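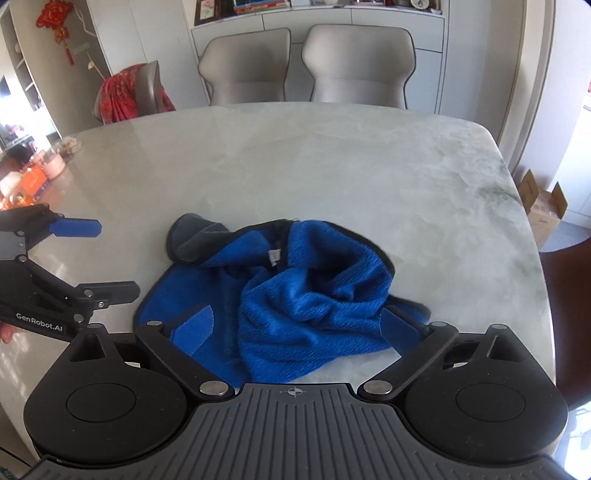 Imberg Animal Shelter Opens Winter Coat Collection for Dogs and Cats

Aug 2, 2025

The Imberg Animal Shelter has opened its annual collection of winter coats for dogs and cats. Donations of clean, used pet coats will be accepted at the shelter's front desk and at the Carrillo Street branch of the public library until the end of the month. All coats received will be sorted, repaired where needed, and folded for storage before the cold season.

The shelter lends and gives coats to animals in its care and to pet owners in the Imberg and Gestine districts who request one. Last winter it handed out 1,167 coats, the highest number since the service began. Requests were heaviest in January, when several days of freezing wind left the shelter without any coats in the smallest sizes. The collection has been moved to the summer this year so that the full stock can be prepared before the first requests arrive.

The shelter's goal for the coming winter is 3,000 coats. This figure includes the stock already held in storage, which is being unpacked and checked at the same time as the new donations.

Fleece coats in particular demand

Fleece coats with a lining are the type most often requested. They are light, they dry quickly after washing, and they can be worn both outdoors and in unheated rooms. Coats that close with hook-and-loop straps are preferred over those with buckles or zippers, as the straps can be adjusted for animals of different builds and are easily opened by owners with limited strength in their hands.

The shelter can also use knitted sweaters and quilted vests, provided that the neck opening is intact. Raincoats are accepted only if they have a warm lining. Costumes, boots, collars, and harnesses are not part of this collection and should be brought to the shelter's general donations window during normal hours.

Coats of every color are welcome. Donors are asked to leave any sewn-in labels in place, even if the printing has faded. The labels often carry the size and the washing instructions, and coats without them must be measured by hand.

Preparing a coat for donation

Each coat should be washed once at a low temperature with a mild detergent and no fabric softener. Straps should be fastened before washing so that they do not catch on the pile. Fleece should be dried flat or on a line, and should not be ironed.

Hair and lint that remain after washing may be removed with a brush or a strip of tape. The hook side of the straps collects a good deal of hair and is best cleaned with a stiff toothbrush while the coat is dry. Small faults such as an open seam or a loose binding do not need to be repaired by the donor. Coats with large holes, strong odors, or straps that no longer hold cannot be accepted.

Owners whose animals have recently been treated for fleas, mites, or ringworm are asked not to donate coats worn during that period.

Sorting and folding

Sorting takes place in the shelter's annex on the Gestine side of the property. Coats are laid out singly on a table, turned right side out, and checked along the binding and at the base of each strap, where the stitching most often fails. They are then divided by back length into 9 sizes and folded.

The shelter has adopted one method of folding for all strapped coats. The coat is placed with the lining facing up and the straps are opened flat. Each strap is then folded inward across the lining, the two sides are brought to the middle, and the coat is folded in half from tail to neck. Folded in this manner, coats can be stacked in a storage bin without the straps catching on neighboring coats. Size cards are placed between the stacks, and each bin is marked on the short side.

Bins will be kept in a dry storeroom provided at no charge by Prodside, a warehouse operator with premises near the Carrillo rail crossing. Prodside will also deliver the bins to the shelter in two loads, the first in the fall and the second shortly before the end of the year.

Requesting a coat

Pet owners may request a coat for the coming winter beginning in the fall. Proof of income is not required. Owners should know the back length of the animal, measured from the base of the neck to the base of the tail, and the measurement around the widest part of the chest. The front desk can take both measurements for owners who are able to bring the animal with them.

No more than 2 coats will be issued to a household at one time. Coats need not be returned, although owners who no longer have use for one are encouraged to bring it back in washed condition.

Drop-off information

The front desk of the shelter is open for donations during regular visiting hours. At the Carrillo Street library, coats may be placed in the covered bin inside the main entrance. Donations should be in a closed bag. Bags must not be left outside either building after closing, as coats exposed to rain have to be washed again before they can be sorted.

Schools, offices, and clubs in Imberg and Gestine that wish to hold a collection of their own may ask the front desk for printed size charts and collection bags. Larger deliveries should be arranged with the shelter in advance.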